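Vurnley Percale Sheet Set – two months in

Posted Jul 6, 2015

I sleep hot, I always have, and I'd pretty much given up on finding sheets I could stand past the end of May. Then I ordered the Vurnley percale set from Huerta when they had it down to 347, and I'm so glad I did! The cotton has that crisp, hotel kind of feel – light, a little crackly the first week – and it gets softer with every wash. The fitted sheet has deep corners that stay put on my thick mattress, even though I toss around like a fish.

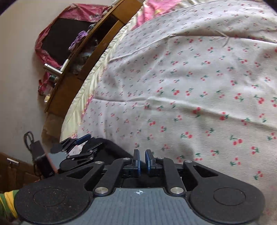

Do they wrinkle?
They do, quite a bit, like any percale. I pull mine out of the dryer while they're a touch damp and smooth them over the bed by hand, and that's plenty for me.

My one gripe is the pillowcases, which are a tight squeeze on anything bigger than standard. I'd also love a tag marking the long side of the fitted sheet (I get it wrong every single time). Still, I've already got my eye on a second set for the guest room, hopefully before my sister's family comes in August.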